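Home | Local | Business | Technology | Schools | Sports | Obituaries | Subscribe

Rurkstead Firm Teaches Robot Arms to Clear a Table

Friday, September 11, 2026

A robotics company in Rurkstead is spending the fall teaching a pair of robot arms to pick up after lunch, one fork at a time.

Pralar, which moved into the former print shop on the north side of town two years ago, has started recording people as they guide the arms through ordinary table chores. The recordings are being gathered into a set of examples that a learning program will study. The company hopes the program will then be able to run the arms on its own, with tables and dishes it has not handled before.

The project is called Isura. Its first stage covers clearing and setting tables in small dining rooms, break rooms and home kitchens. As of this week the company had saved 484 usable recordings. Each one begins with the operator's hands on the controls and ends when the item has been set down and the gripper has opened.

The company employs 14 people in Rurkstead, and most of them take a turn as operators. A shift at the controls lasts two hours, with a break in the middle. Operators move a pair of hand controls, and the arms copy the motion. A camera at the head of the robot records what lies in front of it, while the software stores the position of every joint and how far each gripper is open. The program needs both kinds of information to connect what it sees with how the arms ought to move.

Forks have taken up more time than the company planned for. A cup can be gripped from nearly any side, but a fork lying flat on a hard tabletop leaves very little for a gripper to close on. Operators have tried coming in from above at the neck of the fork, sliding it to the edge of the table first, and tipping it up with one finger of the gripper. All three methods are kept in the collection. The company said it wants the program to have more than one way to finish a job.

Patterned tabletops are another subject of the work. Early recordings were made on plain white surfaces, and a program trained on those did poorly when it was moved to a table with veins or streaks in the top. It reached for lines in the pattern as if they were objects. Marble prints have been part of the schedule ever since, along with wood grain and a checked tablecloth.

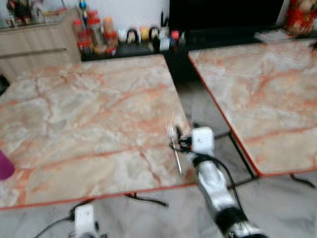
What Gets Kept and What Gets Thrown Out

Every recording is looked over before it goes into the set. A reviewer plays it through once at full speed and a second time more slowly, and marks the moments when the gripper closes and opens. Recordings are thrown out if the joint data and the video do not line up, if the operator stopped partway, or if the camera picture dropped out.

A dropped fork is not enough to get a recording removed. If the operator goes on to pick the fork up again, the whole attempt is kept and labeled as a recovery. Pralar said recoveries are some of the most useful examples it has. A program that has only studied clean pickups tends to keep going with an empty gripper after it loses hold of something.

Blurred video is also kept in most cases. The picture smears when the head of the robot turns quickly, and the company expects the same thing to happen when the program is in charge. Reviewers add a note to recordings in which the blur lasts more than a moment.

The company does not clear shelves and counters behind the work area before a session. Jars, bottles and decorations stay where they are, and the furniture is moved between sessions so that the program does not come to depend on one layout. Tables may be pushed together, pulled apart, or left with a narrow gap between them. The gap matters, the company said, when an arm has to carry something from one table to the other without letting it catch on an edge.

Written instructions go with each recording. They are short and use everyday words, such as "pick up the fork" or "move the cup to the other table." Operators are asked to read the instruction aloud before they begin, and two differently worded versions are stored so that the program does not learn only one phrase for each chore.

Next Steps

The second stage of Isura will add plates and bowls. Plates call for both arms to work together, and the company has been rebuilding the software that keeps the two in step. A first version of that software, named Fu, has been running in the shop since midsummer. Operators asked for changes after finding that one arm would lag slightly when the other made a wide turn, and an update is being tested now.

Pralar plans to try the trained program without an operator in November. The test will use 17 table layouts that do not appear in any of the recordings. A staff member will stand by with a stop button during each attempt, and the arms will be limited to a slow speed. The company has not said what share of the attempts it would count as a good result.

It also has not said when a finished product might be sold, or at what price. The likely first customers are cafeterias and assisted living homes, which have told the company they have trouble finding people for early morning and weekend shifts. The arms would need a person nearby in any of those places, and Pralar said it has no plan to offer them for use without one.

The company expects to hire more operators before the second stage begins. Experience with robots is not required. Applicants are given a half day of practice at the controls, most of it with forks and cups, and those who are hired continue training on the job. Shifts will be offered in the mornings and afternoons, and the work is paid by the hour. Applications are being taken at the front desk of the Rurkstead shop during business hours.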